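Filed under: Home Workshop > Cleaning & Upkeep

Dust Season: What I Do Before the Heating Comes On

Every December I get the same itch. The windows are shut, the radiators are ticking, and all the fluff that was happily blowing out the back door in summer has nowhere to go but into my stuff. So I pick a Saturday, put the coffee on, and go around the house with a brush in my back pocket. I've been doing this long enough that I have opinions, and a few of you asked for them after the squeaky hinge post, so get comfortable!

Start high. I know, I know, everybody's grandmother said it. But I still catch myself doing the baseboards first because they're right there looking at me, and then I do the top of the fridge and get to do the baseboards all over again. Tops of door frames, tops of cabinets, the light fixtures (off and cool, please), then the shelves, then the floor. If you only have an hour, do the tops and the vacuuming and leave the middle for another day.

My favorite tool for all of this is a cheap natural-bristle paintbrush, two inches wide, never been near paint. It gets into louvered doors, lampshades, the grooves on a radiator and the holes in a speaker cover. I hold the vacuum hose in my left hand and flick the dust toward it with my right. My neighbor Birthe Hauksdóttir uses an old makeup brush for the same job and swears it's better on carved picture frames, and she may be right, I just don't own one.

The kitchen is its own problem, because kitchen dust isn't dust, it's dust plus grease. Dry brushing only smears it. For the hood and the tops of the wall cabinets I lay down a rag soaked in hot water with a good squirt of dish soap, let it sit while I do something else, and then wipe. Range hood filters go in the sink with hot water and dish soap overnight if they're bad. Let them dry completely before they go back up. When I'm done I line the cabinet tops with newspaper, and next year I roll it up and throw it out. Best trick in this whole post, if you ask me.

Then there's the computer. If yours is a tower and it lives on the floor (mine did for years, right next to where the dog sleeps), it's worth opening up once in a while. Shut it down, pull the plug, hold the power button in for a few seconds, and get it up onto a table where you can see what you're doing.
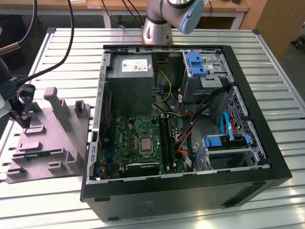 Lay the tower on its side with the panel off, and you can get at everything from above.

Use canned air in short puffs with the can upright, and hold each fan still with a finger so it doesn't spin. Don't put the vacuum nozzle right down among the parts. I did that for ages until Villads Hedegaard from the repair shop in Norkport gave me a talking-to about static. Touch bare metal on the case before you reach in, keep your wool sweater out of it, and leave the power supply closed up. Blow air through its grille from outside and leave it at that. There's nothing in there you want to meet.

Put the screws in a muffin tin. Or an egg carton, or a saucer, anything with sides! I lost a side panel screw under the washing machine one winter and spent longer looking for it than I did on the cleaning.

While we're on things that blow air, do the bathroom fan too. Flip the breaker, pull the cover down (most of them hang on two springs you squeeze together), and wash it in the sink. I was horrified the first time. It looked like a felt slipper.

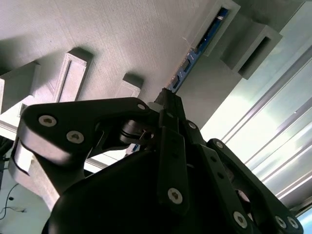
The brush comes out again for the fan blades, gently, with the hose held close by. Let the cover dry before you snap it back, and if the fan still roars like a truck after that, it's likely the motor and you can stop blaming the fluff. Same routine for the dryer vent, only do that one more often. I go every 6 months on the long duct and clean the lint screen every single load. Pull the dryer out, unhook the hose, and have somebody hold the flashlight if you can talk them into it.

Now, soft things. Curtains can go in the dryer on the no-heat setting with a damp washcloth for ten minutes or so, and a shocking amount comes off into the lint screen. Check the label if they're lined. Cushions I take outside and whack against each other, which is a very good job to do if you've had a bad week. For the mattress I sprinkle a little baking soda, leave it a couple of hours with the window cracked, and vacuum it up slowly with the upholstery head.

A few odds and ends that didn't fit anywhere:

A dry sock over your hand is perfect for blinds. Close them one way, wipe, close them the other way, wipe.

Houseplants get dusty too. The big-leaved ones like a lukewarm shower, and the fuzzy ones want the paintbrush.

Wash the vacuum's own filter if it's the washable kind, and give it a full day to dry. I put mine back damp once and the whole hallway smelled like a wet dog until New Year's.

Books: squeeze the book shut and brush away from the spine, along the top edge. I do one shelf an evening while something's in the oven.

I still haven't worked out what to do about the gap behind the upright piano. My arm doesn't fit, the hose doesn't fit, and moving it takes 4 people and a pizza. I've tried a yardstick with a stocking pulled over the end and it got maybe half. If you've got something better, put it in the comments and I'll give it a go before the holidays.

Related posts
Silencing a squeaky hinge without taking the door off
What to keep in the drawer by the stove
Getting candle wax out of a tablecloth
Sharpening kitchen scissors at home
A better way to store extension cords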